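Search this site Go

Storing wrapped candy in a warm kitchen

Posted by Sorcha Gunn in Food Storage

I keep wrapped candy and snack packs on a gray surface next to a patterned wall. In August the room stays warm well into the evening. Hard candy goes sticky and the wrappers bond to it. Is the cause heat or humidity, and does an unopened bag need a second container?
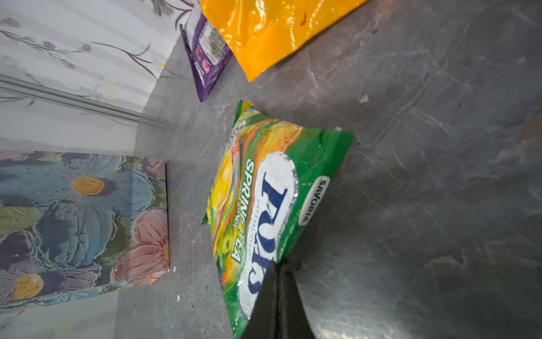
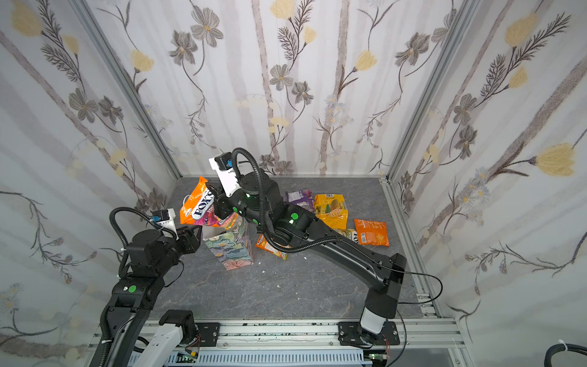

Replies

Pilar Valdebenito
Mostly humidity. Boiled sugar is a glass and takes up water from the air at its surface. Heat speeds this up and softens the candy as well. A sealed bag is a fair barrier until it is opened. After that, move the contents to a jar with a rubber gasket. A 500 ml jar suits a small bag; 770 ml leaves too much air unless you fill it. Add a food-safe silica gel packet and replace it when the indicator changes color. Don't refrigerate an open bag. Water condenses on the candy when it comes out.

Moncrieff
I just use a clothespin. Works OK.

Comments

Elow: Same method works for cough drops.
Idasard: Does rice work in place of silica gel?
Pilar Valdebenito: Poorly. It holds very little water at room humidity.

Related
Why brown sugar hardens
Gasket jars compared
Freezing chocolate without bloom
Keeping crackers crisp
Removing melted candy from a drawer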